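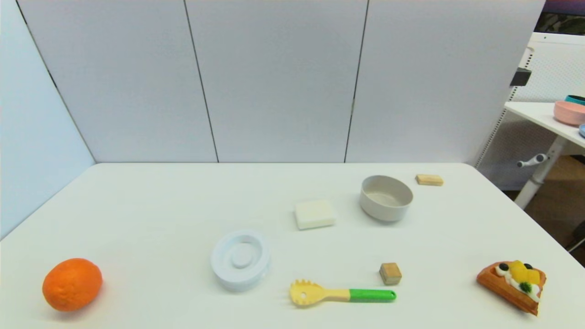
Looking at Everyday Things – Handout 3
Tutor: Thérèse Friesen, Bristholm

Mixed objects on a plain white table make a wonderful first drawing lesson! Start with the big shapes and leave the details until everything sits properly on the page.
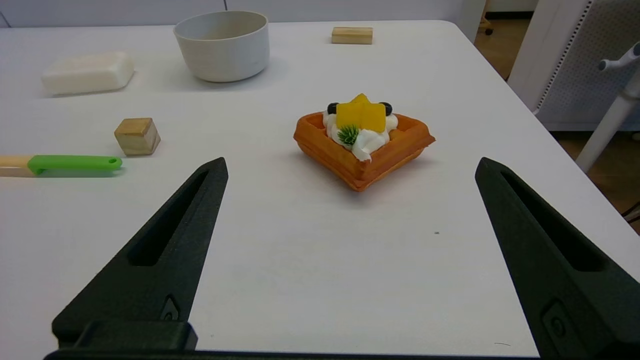 Play food is a treat to draw, and I always save it for the second half hour. Look for the main form first, then the surface. The waffle is a square with a grid pressed into it, and the blueberries either side of the mango are two dark accents – put them in early and the cream will look whiter straight away.

White on white

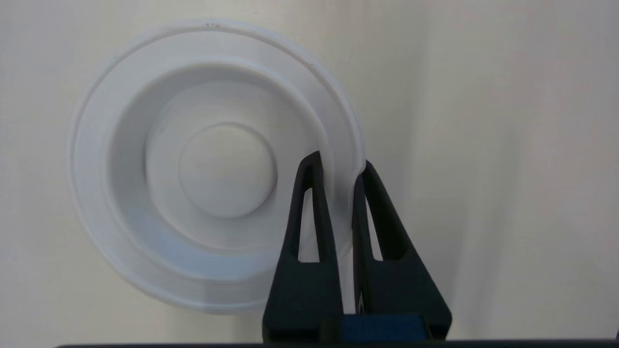
Exercise 2: Circles seen nearly face-on

Draw the outer circle lightly, then the smaller ones inside it. Turn your paper if that helps, and keep your wrist loose.

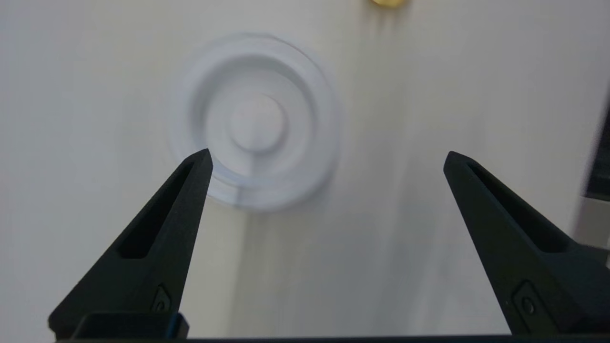

Shade only the shadows and let the paper do the rest. Bring your sheets on Monday, May 27, 2024.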